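Oranges, mostly

2020-09-02

I promised Siham I would write something down before I forgot how this summer went, so I'm sitting on the back step with a cup of tea and my wrists wrapped in one of those warm bean bags you put in the microwave. My wrists are fine, they are just a bit tired of squeezing.

For anyone who missed the post in May: I've been helping Siham Nassar and Ayman Chidiac gather examples for the project they call Tiltberg. You hold a gripper in each hand, you do some ordinary kitchen job with them, and the cameras on the grippers save what they see along with how your hands moved. Do that enough times and the learning system has something to copy. That is the whole idea, or at least it's the whole idea as I understand it, and Ayman is welcome to correct me in the comments (he will).

We passed 3,585 saved runs last week! I had to read that number twice. Of those, 2,152 are fruit of one kind or another, and I'd say I have personally picked up more oranges this year than most grocers.

I used to think the job would be about being neat. My first 800 runs were terribly neat. I put the fruit in the middle of the tray, came in from the same side, closed at the same speed, and felt very pleased with myself. Then Ayman trained on them and the arm did beautifully as long as the orange was in the middle of the tray. Move it over toward a corner and it went for the middle anyway and closed on nothing. It was a little sad to watch, like someone reaching for a light switch in the house they used to live in.
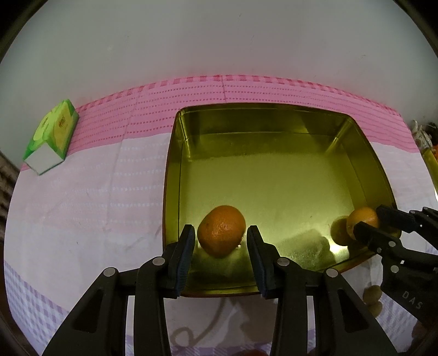
So now we move everything. Fruit goes near the rim, into corners, side by side, far apart. I change which hand goes first. I come in straight, I come in at a slant, and every so often I start from a position so awkward that I have to hold my breath to get my elbow out of the way. Siham keeps a sheet with the starting layouts on it, and when I've done 8 of one layout I have to go on to the next, even if I was just getting good at it. Especially then, she says.

The tray has been a small adventure of its own. It's the shiny gold one, and the metal throws the light back at you, so you get bright patches and smudgy reflections of the fruit lying right next to the fruit. I offered to swap it for something dull. Ayman said absolutely not, people own shiny trays. The same goes for the tablecloth, with its pink border and the purple checks. I'm fond of that cloth and I'm glad it gets to stay.

What I still find hard is the part just before the squeeze. With your own fingers you never think about it, you just know when you're touching an orange. With the grippers I tend to hover, and hovering gets learned too - Lina Sabbagh showed me an arm that stopped dead over a pear, waited, wobbled a bit and then went down, and I knew straight away that it was me. I went quite red. We threw out a whole afternoon of those, and now if I catch myself dithering I stop the run and begin again.

Mistakes are a different matter, and we keep some of them. If the orange slips and rolls and I go after it and get it, that stays in, with a note. Issa Saliba writes the notes, in tiny capitals, and he spells "rolled" with one L every single time.

Next up is two hands on one thing, lifting the tray itself with the fruit still on it. I tried it yesterday just for practice and I'm not going to tell you how many tries it took. Siham wants the first proper batch by the end of next week, so if you're nearby and have an hour and reasonably steady hands, write to me. There's coffee, and you can take as many oranges home as you can carry.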